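TRAVEL ON A BUDGET, UNIT 4: PRICING A SHOULDER-SEASON TRIP

We get to Cullska this week, one of my favorite cases! The ferry from Yan costs $49 in February and the island's hill trails are open all month (bring the trail map from Unit 3).

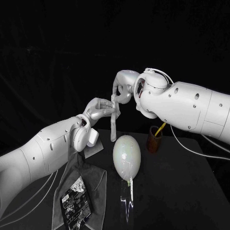

Fig. 4. Two robotic hands, with a narrow strip of white cloth.

Work out a five-night stay at $51 a night, then add the ferry both ways. Now try it again with the $45 rooms up in Curider. What could you do with the savings? Bring your totals to class!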